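The assessor arrived at the Nirport house with a moisture meter, a steel rule and the Brokach settlement form, which ran to 14 pages. Her instructions covered the kitchen only. The rest of the estate had gone to Talukder in March for separate valuation.

She entered the bench first. Marble, grey with a greenish cast, white veins, polished. The form allowed one line for colour and she used all of it. Under "condition" she wrote that the surface threw back the ceiling lights.

Next came crockery. The schedule gave one pink bowl and one white plate, declared value nil, disposition disputed. Both heirs had listed them. Neither had listed the marble, which Jukent had priced at $1,000 before removal costs.

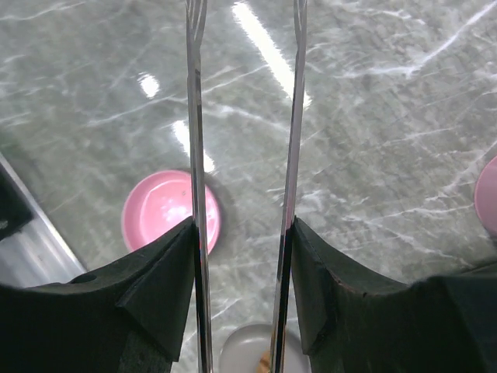

What is the rule when two parties claim an item of nil value?

The item stays where it is until one of them withdraws in writing. The assessor may not suggest a division, even where there are two items and two parties.

She read the correspondence on file. It came to around 300 sheets. The elder heir's last letter stated that the bowl was for porridge and the plate went under it, and that separating them would be an error of fact. The younger heir's reply made the same point in nearly the same words.

She took out the form again and turned to clause 191, joint retention. It required a shared address. She left the box blank, initialled the margin and clipped a note to the page asking whether either party had considered moving in.

Then she measured the cupboards.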